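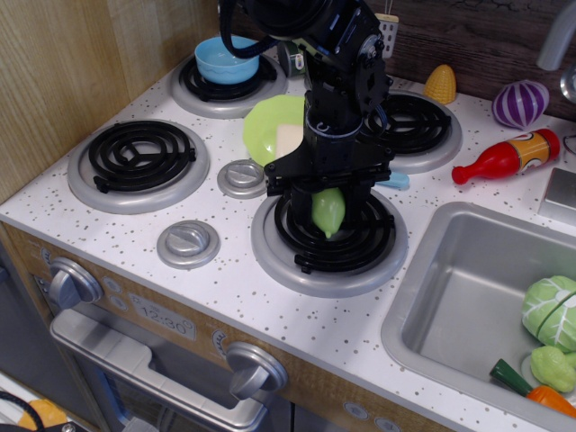
Chapter 4
When the Work Changes Hands

In this chapter you will look at what happens to a job when part of it is given to a machine. You will read about one workplace in detail, and then use it to think about others. By the end you should be able to explain the difference between a task and a job, say who gains and who loses when a task is automated, and read a staffing plan with some care.

4.1 A test kitchen in Mokwood

Podholm is a catering firm that cooks for schools and care homes. Its main kitchen is in Mokwood, and it employs 12 people on the day shift. Three years ago the firm began working with Fonov, a company that writes control software for robot arms, to find out which kitchen tasks an arm could take over.

The early work used no real food. An arm with a two-fingered gripper practised at a toy stove, moving toy vegetables over and around the burners. A play kitchen has most of the difficulties of a real one on a small scale. Things stand close together, some lie on their sides, and a smooth, tapered vegetable has to be held differently from a bottle or a bowl. If the arm drops something, the cost is small.

Two of the kitchen staff were asked to spend part of each week on this work. They had not been hired for it. Their role was to set out the objects, guide the arm through a movement, and write down what went wrong. Both said later that the hardest part was putting into words things they did without thinking, such as how firmly to hold a pepper or when to move a pan out of the way before reaching past it.

4.2 Tasks and jobs

A task is a single piece of work with a clear start and finish. A job is a bundle of tasks, held together by a person and a contract. Machines usually take over tasks. Whether a job disappears depends on what is left in the bundle.

At Podholm, managers listed nine tasks done by a kitchen assistant. They judged that an arm might in time do three of them: moving ingredients to the hob, placing items on plates, and clearing things into the sink. The other six included checking deliveries, dealing with allergies, and talking to the schools -- work that changes from day to day and goes badly wrong if it is rushed.

The assistants saw the list differently. Moving and clearing were the tasks they could do while chatting, and they counted as a rest between harder ones. Take them away and the day is shorter on paper but more tiring. This point was missing from the first plan, and was added after the staff asked for a meeting.

4.3 Who decides?

Compare this with Türkmen, a packing firm of similar size. There the machines were ordered first and the staff were told afterwards. Pay stayed the same, but four people left in the first year, and the firm had to train new staff on equipment that few people in the building understood well.

Key terms

Task: a single piece of work with a clear start and finish.
Job: a set of tasks done by one person under one contract.
Redeployment: moving a worker to different duties within the same firm.

Before you read on

Choose a job you know well, either your own or that of someone at home. Write down the tasks in it. Mark the ones you think a machine could do, then ask the person who does the job to mark the same list. Keep both versions -- you will need them in section 4.5.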